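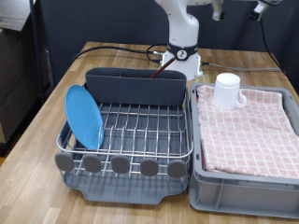 4. The rack as storage

Figure 3. A wire dish rack with one light blue plate, beside a gray plastic bin on a wooden table.

It is often said that a dish rack is a stage between washing and the cupboard. Most of the housekeeping advice we reviewed in Section 2 takes this for granted, and so does the Saltdale survey, which asked people how long they leave dishes to dry but did not ask whether the dishes ever went anywhere else. We doubt that the question, put that way, measures much. A plate standing in a rack (Figure 3) may be drying, or it may simply live there. Nothing about the plate tells us which.

Our own household diaries give some reason for the doubt. Across the 12 homes that kept a diary through January, 368 rack entries were usable. In 70 of these the person writing could not say when the item had been put in the rack. We had planned to drop such entries as incomplete. On reading them again we kept them, as they seemed to come mostly from homes where plates were taken from the rack, used, washed and returned to it without passing through a cupboard at all. How common this is we cannot say from a sample this small, and the diarists had agreed to write about their dishes every day, so they were hardly typical to begin with.

The Mamidine guidelines would class this as a failure of tidying. The claim rests on the idea that every object has one resting place and that the rack cannot be it. We see little evidence for either part. A rack with upright tines holds plates on edge and apart from one another, and a plate can be lifted out without moving its neighbors. A stack in a cupboard offers neither. If the aim is to find a plate and put it back with little effort, the rack does well, at least while it is mostly empty. Once it fills, the advantage is less clear, and several diaries mention items balanced on top of others.

Bins raise a different problem. An open bin next to a rack, as in Figure 3, is easily read as the next stop for the dishes. The Oltiritz coding scheme reads it that way and scores any container within reach of the rack as a "destination". We tried the scheme on our diary entries and gave it up. In two homes the bin by the rack held things that had nothing to do with washing up, and in others its contents changed from week to week. Being close to the rack is weak evidence of use – we would want to know what went into the bin, and from where, before giving it a name.

The Yoon checklist is more careful on this point, as it records the container and its contents separately. It still asks the observer to mark the kitchen as "finished" or "unfinished", and here we part ways with it. One plate left in a rack would be marked unfinished. The person who left it might well disagree, and the checklist has no line for asking.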